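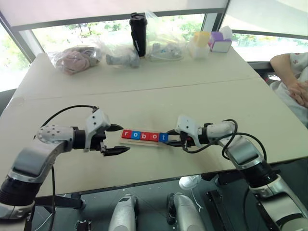 Tabletop Tips: Keeping a Light-Colored Work Table Looking Good

I love a pale tabletop. It bounces light around the room, you can find a dropped screw in seconds, and it makes even a rainy afternoon project feel cheerful! The trade-off is that every pencil smudge and coffee ring shows, so after 5 years of crafts, board games and small repairs on mine, I've got a few habits worth passing along.

Daily wipe. One drop of dish soap in 500 ml of warm water, microfiber cloth, wring it out hard. Go with the long side of the table and dry it right away with a second cloth. (Old T-shirts work great for drying.)

Pencil and crayon. Baking soda on a damp fingertip, small circles, very light pressure. Try a hidden spot first, especially on anything glossy. Crayon may need two rounds.

Seams between panels. Crumbs love a seam! Run a dry, soft toothbrush along it before you get any water near it, then vacuum with the brush attachment. If one side sits higher than the other, look underneath before you blame the top. Nine times out of ten a bracket has worked loose.
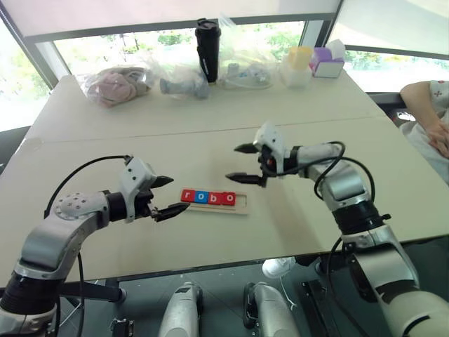
A pale beige top with a light wooden tray of letter blocks between two grippers.

Sticky residue. Tape and label glue come up with a little cooking oil left on for 2 minutes. Scrape with an old plastic card, then wash with soapy water so you don't leave a greasy patch.

Glue nights. Put down baking parchment, the wide kind. White glue peels right off once it dries, and you can use the same sheet again and again. Newspaper ink can transfer to a light top, so I save that for the floor.

Wobbly legs. Felt pads are fine for a tiny gap. For anything bigger, loosen all the leg bolts, let the table settle on a flat floor, and tighten them a little at a time, corner to opposite corner. Mine went from seasick to rock solid in one evening!

Next up: getting candle wax out of a tablecloth. I have a brown paper trick I can't wait to share.

Posted 11 Aug 2026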